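Up at 5:40. Cellar at 11.5 degrees C, humidity 78 percent, no change overnight. Starter fed at 6:00, 40 grams of starter to 40 of water and 40 of flour, and put on the shelf over the boiler where it holds 25 degrees through the morning.

The June bread problem continues. For the third week the loaves from the Anbridge flour have spread on the stone and come out low, with a tight bottom crumb and a few large holes under the top crust. The same recipe with the Serkeck flour stands up properly. I have changed one thing at a time, and so far I have ruled out oven temperature (checked with two thermometers, four degrees apart at most), salt (weighed, 2 percent), and the water, which comes from the same tap for both.

That leaves the flour and the fermentation time. The Anbridge bag gives protein at 11.4 percent and the Serkeck at 12.6. A point of protein ought to show in how much water the dough will carry, and I have been giving both of them 74 percent. It was lazy of me. Today's plan was to drop the Anbridge to 68 and leave the rest alone.

7:15. Mixed two batches by hand, 900 grams of flour each. Dough temperature at the end of mixing was 24.5 for the Anbridge and 24 for the Serkeck. The Anbridge at 68 came together faster than I am used to and cleared the bowl after the second fold. At 74 it never did that. Marked the tubs with tape at the starting level.

7:50, 8:25, 9:00. Folds. Both doughs smooth by the third. The Anbridge rises faster. At 9:00 it was already a finger above the tape and the Serkeck had hardly moved. I wrote the same thing down last week and then ignored it, and gave both tubs the full five hours. If the Anbridge has more enzyme activity, or just more bran left in it after sifting, five hours is too long for it and the low loaves are overproofed, and the water is only part of the trouble. Two faults at once would explain why fixing one never did much.

Changed the plan accordingly. Anbridge to be shaped at 50 percent rise, whatever the clock says. Serkeck to be the control, same as always.

Between folds I cleaned the Sugawara mill. The lower stone had a ring of glazed flour near the outer edge, hard as varnish. It came off with a stiff brush and a cup of dry rice run through at the coarse setting. I should do this monthly. I noted the gap setting before opening it (3 clicks past touching) and put it back to the same place.

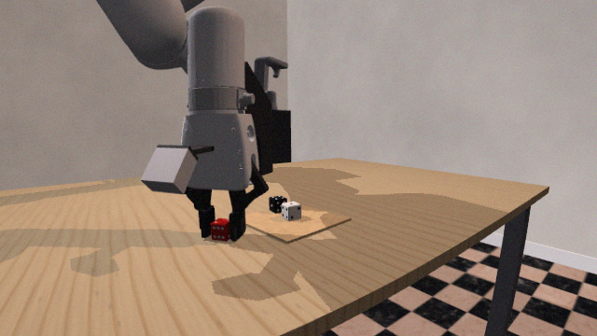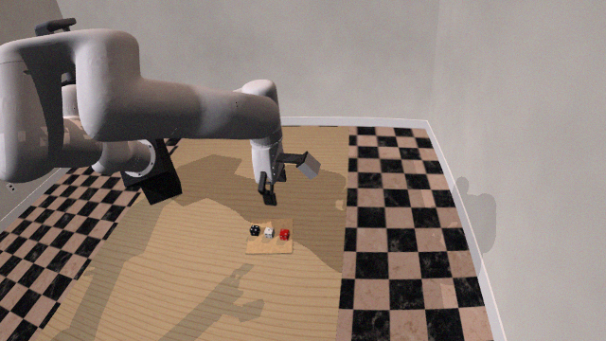
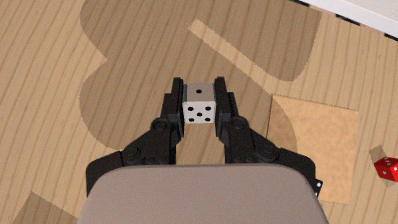
Noboru Ebihara wrote back about my long letter on the spreading loaves, and his view was that I am reading too much into the protein figure: two flours can show the same number on the bag and behave nothing alike, and what he would look at first is how old each one is. He keeps a fresh-milled flour at least two weeks before he bakes a hearth loaf with it. He also thinks 24.5 is warm for a dough that will sit five hours in June, and that I should aim for 23 and use colder water before I touch the hydration.

Fair points, both. The Anbridge bag has a milling date on it, and it was nine days old when I opened it. The Serkeck has only a best-before date, so I can't compare. I will put one Anbridge bag away unopened and try it at the end of the month. The water I can do tomorrow. Tap water is at 17 now, and with the flour at 22 I need it near 12, so a jug goes in the refrigerator tonight.

10:50. Anbridge at 50 percent rise, 3 hours 35 minutes from mixing. Divided, preshaped, rested twenty minutes, shaped into two rounds. Much better skin on it than last week. It held a seam. Into baskets and into the cellar.

12:20. Serkeck at 50 percent, an hour and a half behind the other. Same handling.

Lunch was the end of the old rye. Paid the Ivia invoice for baking paper and the new scale battery. Replaced the door seal on the proofing box, which has been leaking at the lower hinge since winter – the old seal had gone flat over a length of 52 millimeters. Held at 26 with the door shut for half an hour afterward, which it has not done for a long time.

15:00. Oven on. Stone at 250 after 63 minutes, measured in the center. Baked the Anbridge first, lid on twenty minutes and off for twenty-two. Height at the center 94 millimeters for one loaf and 91 for the other. Last week's were 71 and 74. The crust opened along the cut. Serkeck baked second, 98 and 97.

So most of the gap is gone. I don't know how much came from the water and how much from the shorter rise, having changed both on the same day, against my own rule. Next bake: Anbridge at 74 percent again, shaped at 50 percent rise, so that only the water moves. The cold water trial will have to wait for the one after, jug or no jug.

Cut one Anbridge at 18:30. Crumb even from bottom to top, no large holes under the crust. Slightly less sour than I like. Tuấn Ngô took the other one home and is to tell me how it keeps.

Starter fed again at 21:00, at one to five this time, and left in the cellar. Need coarse salt and rice flour for the baskets.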